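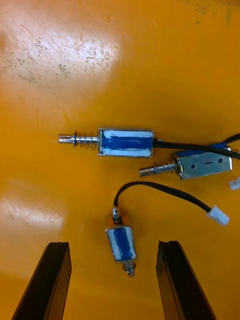 Push-pull solenoids with steel plungers.

Avton Vocabulary Trainer 2, Single-User License

Item no. 1781
Publisher: Veloso
Delivery: download, license key sent by email

Avton is a desktop vocabulary trainer for adults who already know the basics of a language and want more words. Version 2 adds recorded audio for every entry, a rebuilt review schedule and a printable word list. It runs on Windows and Mac. A network connection is needed for activation and for downloading new courses. After that the program works offline.

Languages in this release
Italian, Romanian, Spanish and Portuguese. Each license covers all four. The menus can be set to English or to any of the course languages.

How it works
Words are grouped into 467 short units by topic: rent, train tickets, doctor visits, office mail and so on. A unit takes around ten minutes. The program plays the word, shows it in a sentence and asks you to type it back. Missed words return the next day. Words you get right come back less often.

Accents count by default. You can turn this off under Settings, Typing, but the Romanian course is better with it on — several pairs of words differ only by one mark.

You can also add your own words. Paste in a list with a comma between the word and its translation, and the program builds a unit from it. Units you add have no audio unless you record it yourself.

Recordings
Italian was recorded by Assunta Pellegrini, Spanish by Mercedes Lozano. Romanian has two speakers, Sânziana Roman and Octavian Buzatu, and you can choose one or hear both in turn. The Portuguese audio is carried over from the first version and was recorded at a lower volume. Use the slider on the audio tab to even it out.

What is not included
There are no grammar lessons and no live tutoring. Speech scoring is not part of this version. Teachers who need class reports should order the Wedton school edition, which has its own page.

Upgrading
Owners of the first version can upgrade at half price with their old key. Progress files are converted the first time you open the program. Keep a copy of the old file, as it can't be converted back.

License terms
One person, two computers. To move the license to a new computer, sign out on the old one first. If the old computer no longer starts, write to support with your order number and the key will be reset, usually by the next working day.

Returns
Unused keys can be returned within 30 days. Activated keys can't be refunded, so please try the free unit in your language before ordering.

The next course update is planned for November and is free to all version 2 owners.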